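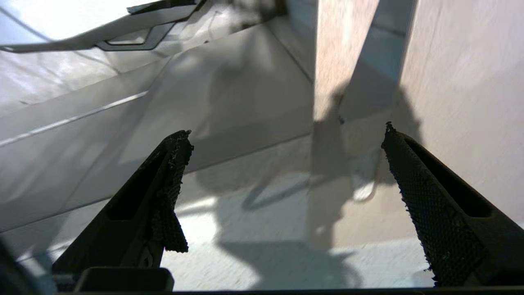
Marian Thwaite
Equipment buyer, Crenshaw workshop

8 Aug 2019

Budget day, or the first of them. I had the whole morning blocked out for the equipment list and spent most of it standing at the robot bench looking at two strips of rubber.

The pad on the left finger has gone. The end is ragged and a strip of it has come away down the inner side and just hangs there. The right one still has its diamond pattern, but the edge is going fluffy and the tip has a jagged point on it, so I don't suppose it will be far behind. Neither of these things appears anywhere in the Dorix brochure, where the rubber is described as "long life". I went back and looked for a number next to those words. There isn't one. There is a drawing of a clock.

The log says 231 hours on this pair. I don't fully trust the log, as it relies on whoever is on the bench remembering to stop the timer when they go to lunch, so the true figure is probably lower and the rubber has done worse than it looks on paper. If I had been asked in April how long I thought a pair would last I would have said a year, and I would have said it only because the salesman had.

So, the sums. A pair of replacement pads from Dorix is £70, plus carriage, plus a fitting kit they would like us to buy as well and which as far as I can make out is a tube of glue and a plastic spatula. I have budgeted for one pair a year. That line is plainly wrong. I've crossed it out and put a question mark, and I know what finance think of question marks.

Vetlow rang at ten. They do a moulded fingertip that replaces the pad and the end of the finger together, £225 the set, and the woman on the phone said it would outlast three of the ordinary ones. I asked three of whose ordinary ones, tested on what. She said she would find out. I asked whether it fits a Dorix finger without an adapter and she said "it should do", and I have written that down word for word with the time next to it, because I have been caught by "it should do" before. Remember the trolley castors.

If it's true about the three, Vetlow comes out a bit dearer than just buying Dorix pads and throwing them away, though there would be fewer stoppages. If it's two, it's a poor deal. I've asked for a sample set. She went quiet and then offered me a webinar.

What bothers me more than the price is that we are meant to be deciding on the second arm by the end of the month, and the whole case for it rests on the Jarar trial running on the first one. The case has a line in it for the arm, a line for the gripper, a line for the stand and the guarding, and a line called "sundries" which I have been told not to fuss over. Sundries is where the pads are. So are the cables, the spare fuses, the cleaning wipes and the time of whoever has to stop the bench and peel old rubber off with a thumbnail. I said in the meeting that sundries looked thin and was told that the arm is "largely maintenance free". I'd like to see that in the contract with a signature under it.

Some notes to myself before I lose them.

The left pad has bits caught in the weave, small pale flecks. I don't know where they come from. It could be whatever is being handled, it could be the lining of the booth, it could be the pad itself coming to pieces. Ask before ordering anything. If it's the parts we're handling then a harder pad might only wear out the parts instead, and that cost would land in somebody else's budget, where I'd never see it until they came upstairs to shout.

Ask also whether the fingers have been closing on nothing. A pad tearing along the inner side sounds to me like something catching, or two faces rubbing, but I buy the things, I don't run them, and I have been wrong about this sort of cause often enough to leave it as a question. The left is so much worse than the right that I can't believe it is plain age. If the arm is a touch out of line then new pads will go the same way and I'll have spent the money to learn nothing.

Get the Dorix warranty out. I'm fairly sure it leaves out "contact surfaces", and on a gripper I struggle to think what else there is.

Had a sandwich at the desk and read the service plan they sent over. Gold, silver, bronze. Gold covers a yearly visit, and priority on the phone, and a discount on consumables that works out at less than the postage. Silver is gold without the visit. Bronze appears to be permission to ring them up. I can't recommend any of the three and will say so, though I expect someone will want gold because it is called gold.

In the afternoon I redid the sheet with two columns, one for what the suppliers say and one for what we have seen ourselves. The second column is mostly blanks. We have one arm, one gripper, one pair of pads and one log with holes in it, and the Jarar plan talks about more than 100 cycles a shift as though that had been settled. It may be perfectly reachable. I would just like somebody to run it for a fortnight on fresh pads, write down the hours properly, and let me put that in the second column before I sign for another arm that eats the same rubber.

I don't dislike the machine, whatever gets said about me in the canteen. When it's running it does a dull job steadily and the people who used to do that job are glad to be off it. I dislike being sold it. Everything that costs money later is in small grey type, and everything in large type is something I can't check.

Ordered two pairs of Dorix pads this evening out of the current year, without the fitting kit. We've got glue. Asked for the serial number of the batch to be on the delivery note, and for the old pads to be kept in a labelled bag when they come off — both of them, with left and right marked — so there's something to put on the table next time the words "long life" come up.

Vetlow have sent the webinar link. No word on the sample.

Tomorrow: contract, warranty, the flecks, and move pads out of sundries on to a line of their own. Ring the guarding people back before they go on holiday.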